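Home > Reviews > Finishes & Oils

Wernstead Dark Hardwax Oil: six months on a kitchen bench

By Rania Farouk
10/10/21

I bought a tin of Wernstead's dark hardwax oil to redo an offcut of timber benchtop beside our stove. The old polyurethane had gone cloudy at the front and was lifting near the sink. I wanted something I could patch without stripping the whole run again.

The tin cost $49 from Pasadby, who had it on the shelf. Wernstead sells two versions. The plain one takes longer to cure, and the one I used comes with a small bottle of hardener. Once mixed, you have a few hours to use it, so only pour out what you need.

Preparation is the same as for any oil. I sanded through the grits to 120 and stopped there, as the label says. Going finer closes the surface and the colour takes unevenly. I found that out on a test piece I had taken up to 240, which came out patchy and a good deal paler than the rest.

Application is simple. Spread a thin coat with a white pad, leave it for 10 minutes, then buff off everything that will come off. Most complaints I have read about sticky finishes come down to this step. Cameron Mowat, who did our cupboards, uses old flannelette sheets and goes over everything twice. I did the same and had no tacky spots.

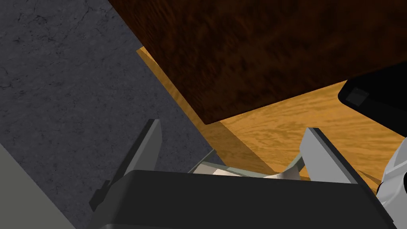 Dark and honey tones together, with the grain showing in both.

Colour is the main reason to choose this over a cheaper product. The dark shade is a proper chocolate brown with no red in it. Jurkix makes a similar oil that I used on a bookcase a few years ago, and that one turned slightly orange after its first summer. So far the Wernstead has stayed put, including the end that gets the afternoon sun.

Wear has been reasonable. Water beads for a while and then starts to leave a mark if you ignore it overnight. Vinegar and lemon juice have done nothing. A hot saucepan left a pale ring in June, and I rubbed it back with a grey pad and a teaspoon of oil. The repair can't be picked now.

The smell is strong for the first day. Keep the windows open, and lay used rags flat outside to dry before they go in the bin, as they can catch fire if left bunched up.

I would buy it again for a bench or a table. For floors I'd want a longer trial.

Rating: 9/10

30 comments | 49 shares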